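Stop buying grippers off the spec sheet

Every few weeks somebody asks me which gripper to get and they already have the PDF open. Payload, stroke, repeatability. Fine. Now tell me what it does with a wicker tray.

I've spent most of October on this at the Cisundale bench. Two end effectors, same controller, same kitchen stuff on the table. The Mabaso two-finger and the cheaper Kostard. On paper the Mabaso wins everything, and it costs 3,150 against 2,872 for the other one. So people assume the argument is over. It isn't.

First thing you learn – geometry beats force. A mug on a peg needs almost no grip strength at all. What it needs is a gripper body slim enough to get in beside the post without knocking the mug hanging on the other side. The Mabaso body is a box. A nice box, well made, but a box, and the datasheet drawing shows it from the one angle where it looks thin.
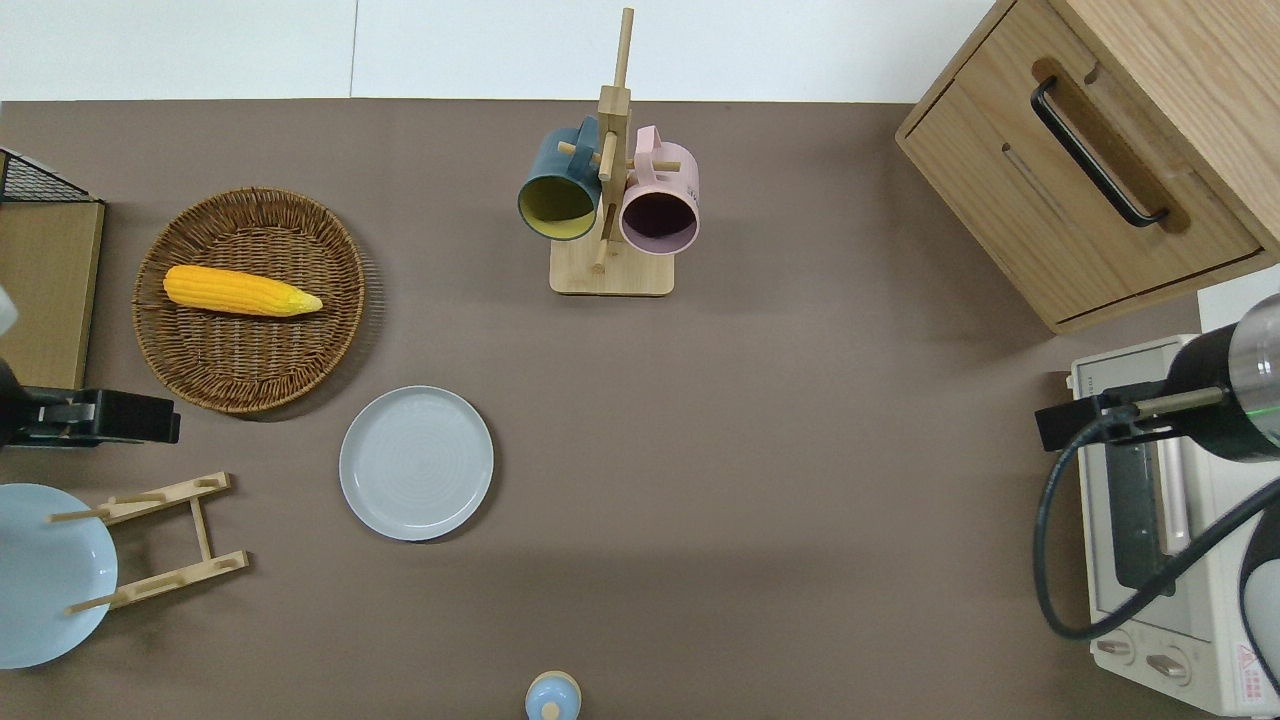
Second thing, plates. Flat on a table, shallow rim, nothing to get a finger under. I'd fire any benchmark that leaves plates out. Unathi Molefe ran 200 plate picks per gripper for me and the Kostard came out ahead, because the fingertips have a bit of give and she could drag the plate slightly before closing. Ugly to watch. Worked more often. Corn is easy by comparision, both of them will pick up an ear of corn all day, so please stop putting it in your demo videos as if it's proof of something.

Third, cables. Not on any spec sheet I have ever read. A loop that hangs off the arm and swings across an appliance front is going to catch on a knob or a handle sooner or later. Budget time for routing. Budget more than that.

And cameras, quickly. A head view is great for the middle of the table and poor at the edges, where half your objects end up. Saron Shiferaw thinks a wrist camera fixes this. Partly. It fixes the last few inches and you pay for it in bulk, right where you had none to spare. See mugs, above.

Marcelino Miranda at Ponditz disagrees with nearly all of this, I should say. His view is that a better controller hides a bad gripper. Maybe in a bin full of identical parts. On a table with a dish rack and a toaster oven I dont buy it.

So what I'd ask of anyone about to spend the money – borrow one first. Put your own junk on a table, the awkward stuff, and do 50 picks before you sign anything. Write down the misses. Then look at the PDF.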